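Umis gets a new elbow and a good clean before the July open day

The chess-playing arm at the Humstead library is back at its board after a week of repairs, and it's moving better than it has all year!

Regulars will know Umis as the white 3D-printed arm that sits at the table by the local history shelves and plays anybody who pulls up a chair. It has got through 1,292 games since it was first switched on, which is a lot of lifting and lowering for a machine held together with small screws and printed plastic. By the end of autumn it was showing its age. Bishops were being put down on the line between two squares, and one poor rook was dropped from a height in the middle of a very tight endgame.

The Bromby Makers Club, which built the arm and still looks after it, took it in for a proper service. The fault was in the elbow. The servo there had worn teeth on its output gear, and every time the arm stretched out to the far side of the board it sagged by a few millimetres. That doesn't sound like much, but when you're trying to pick up a pawn that has a queen standing right next door, a few millimetres is the whole game.

The club swapped the servo, printed a fresh bracket to hold it and ran new wire through the joint, leaving a bit more slack in the loop this time. The old wire had been pulled tight at full reach and the insulation was starting to rub through. While they had everything apart they also cleaned the gripper, tightened every screw they could get a driver on and gave the base plate a wash (the holes in it had collected an amazing amount of grey fluff).

Then came the part that takes the patience, which is teaching the arm where the board is all over again.

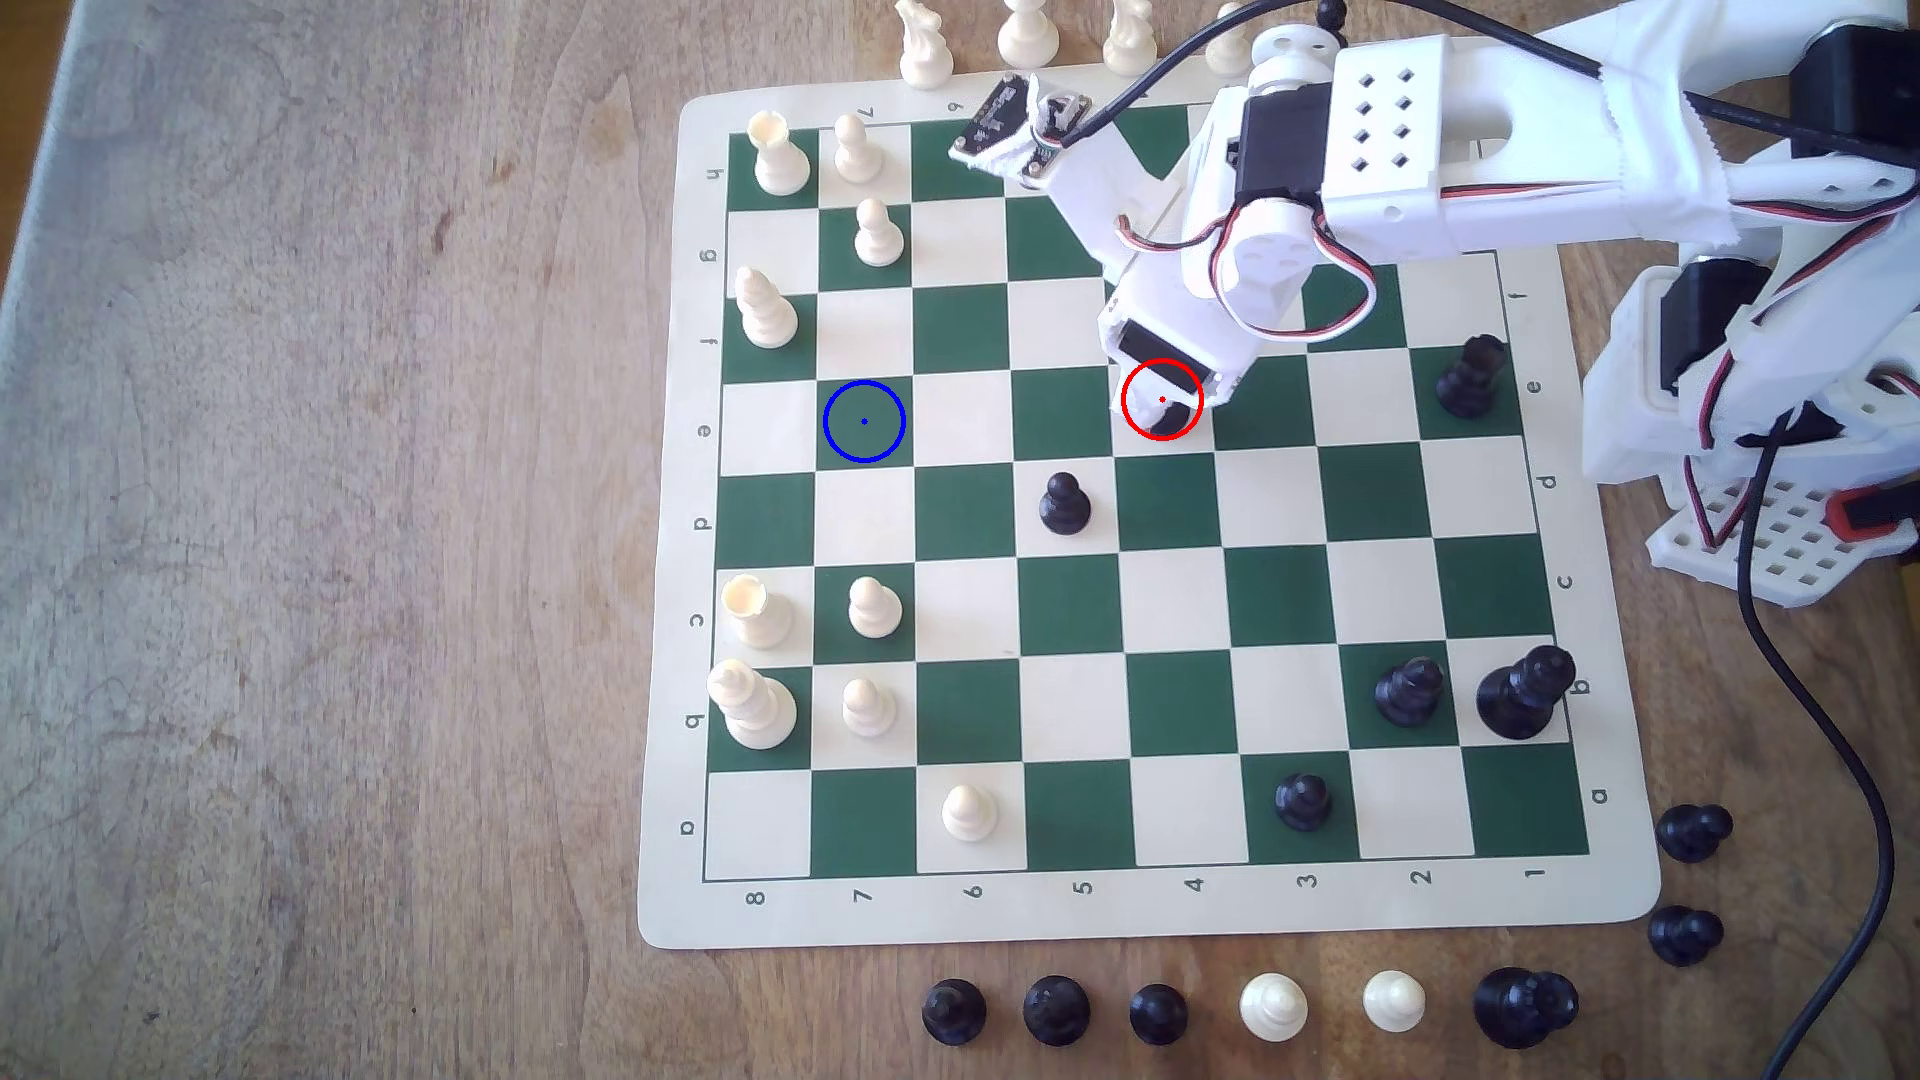 A new servo never sits at quite the same angle as the one it replaces, so all the old position settings were useless. The club started from scratch with the roll-up board they use for practice, lining it up on the table and sending the gripper to one square after another. At each stop they compared where the arm thought it was with where it had really gone, then typed in a correction. Corners first, then the middle, then the squares closest to the base, where the arm has to fold itself up and has always been a bit clumsy.

It took 46 corrections before the whole board was good enough to play on. The last time the club did this job it was well over a hundred, so either the new bracket is a better fit or everyone has got a lot quicker at it. The club reckons it's a bit of both.

Part of the credit goes to Yusuf, the small program the club wrote to go with the arm. Yusuf marks its circles on the camera picture, so anyone at the laptop can follow along as the arm is being set up. Before Yusuf, the job was done with a ruler and a torch, and with someone calling out "left a bit" from across the table. The new version also keeps a log of every move, and it's that log that pointed to the elbow in the first place. Going back through it, the club could see that the misses were nearly all on long reaches, and that they had been getting slowly worse since the summer holidays.

The practice games use positions with plenty of pieces already gone. Members say that's the best test of all, as the arm has to deal with tall pieces and short ones close together and still has wide open squares to aim for.
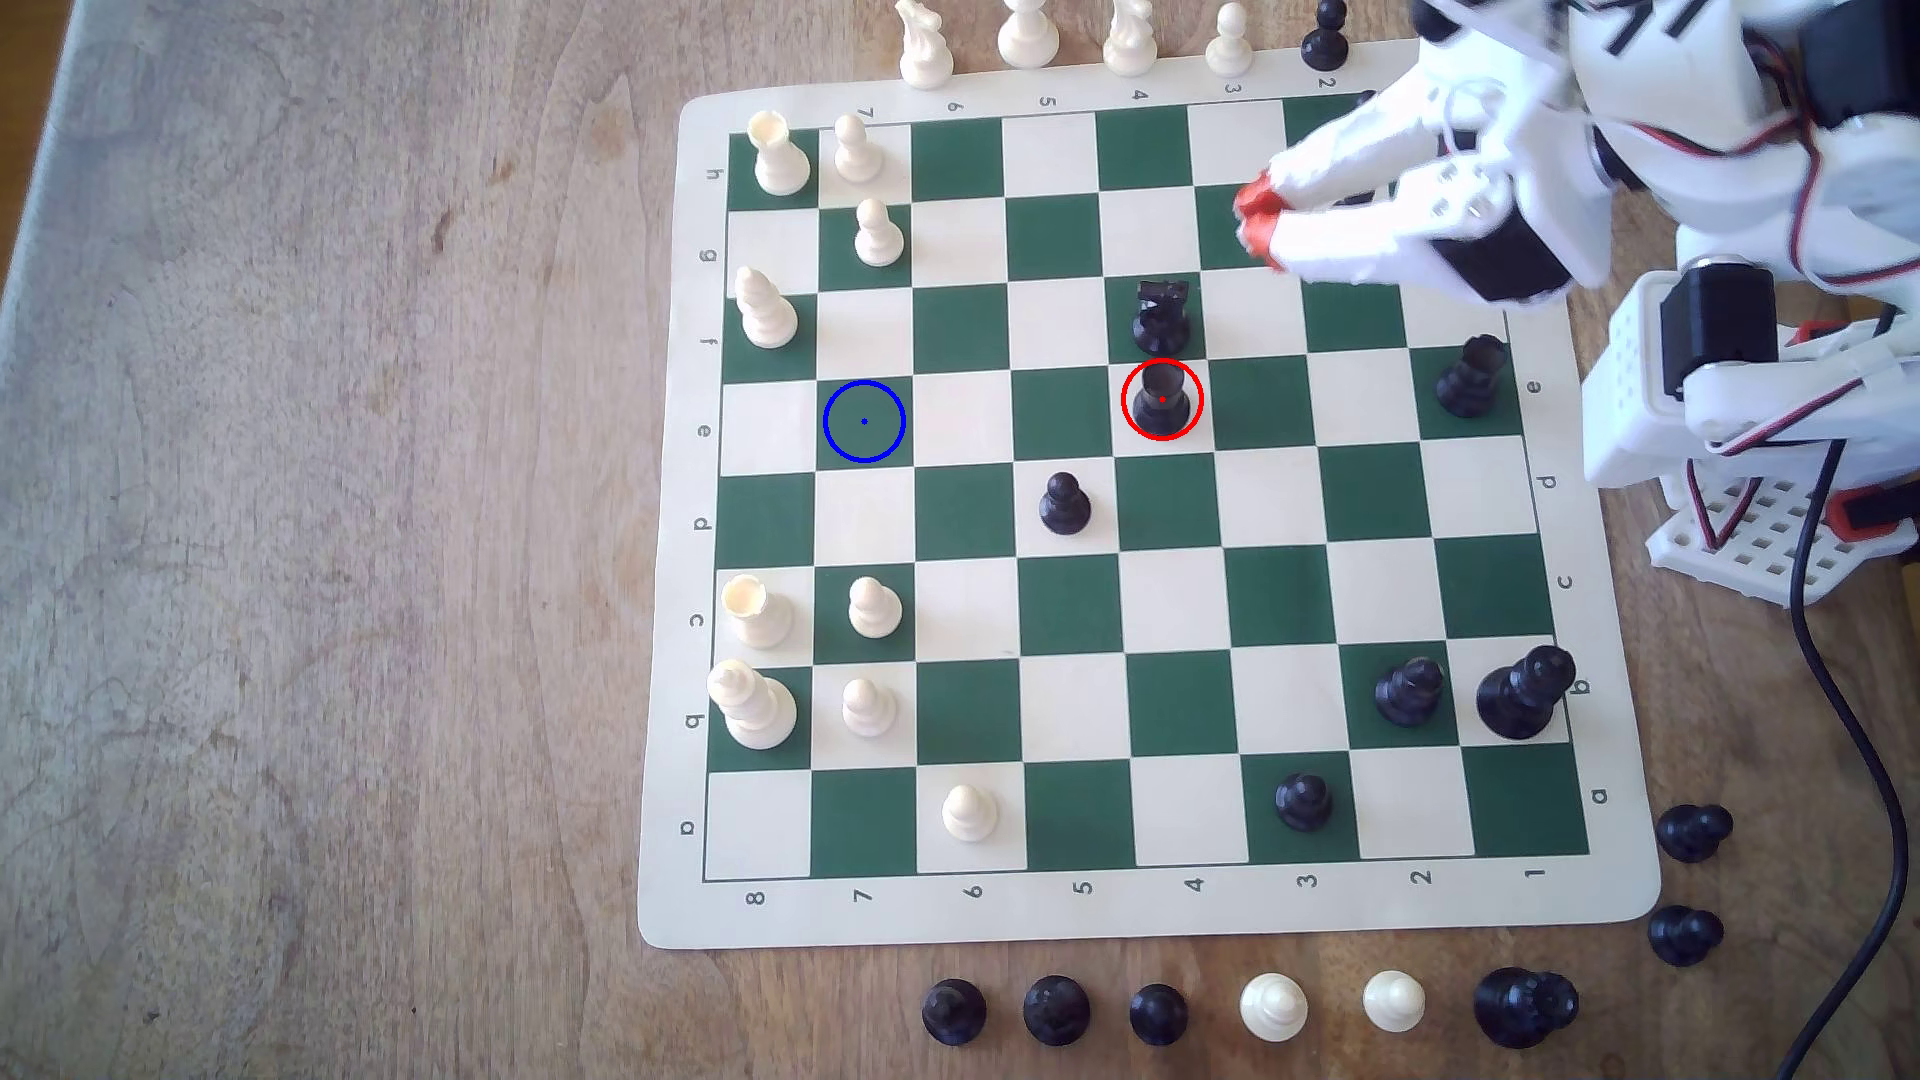
Knights are still the hardest to hold. The head is an awkward shape and it can twist when the gripper closes on it, so the club has slowed the closing speed for knights and has the arm take them lower down, near the base of the piece. Pawns are easy. Kings and queens are fine as long as the arm lifts them high enough to clear their neighbours, and the lift height has been raised a little for that reason.

The whole service cost $240, nearly all of it for the servo and a spare to keep in the drawer. The plastic for the bracket came from the end of a reel that was already at the clubrooms, and the wire was left over from another project. The money came out of the coin tin beside the chess table, so if you've ever dropped in your change after a game, thank you, you bought a piece of that elbow.

From now on the arm will get a short check every month. That means a look at the wires, a go over the screws and a quick run to the four corners of the board to see if anything has drifted. A longer service is pencilled in for every 500 games or so, and the club has written the steps out in a folder that lives at the library desk, with drawings, so that staff can do the basic checks themselves. The folder also has a page on what to do if the arm stops halfway through a move (turn it off at the wall, wait for a minute, turn it back on, and please don't pull on the gripper).

Players are asked to help out too. Keep drinks on the windowsill, leave the board where it is, and set the captured pieces down on the table well clear of the arm. If the board does get bumped, let the desk know and they'll line it up again before the next move.

Umis is on duty every afternoon from 2 pm until closing. At the July open day the club will bring along the old servo, worn teeth and all, for people to have a look at, and there'll be a go at the calibration screen for anyone who'd like to try nudging the arm onto a square. Children are very welcome and don't need to know how to play chess.

Games are free. Bookings for the open day can be made at the Humstead library desk.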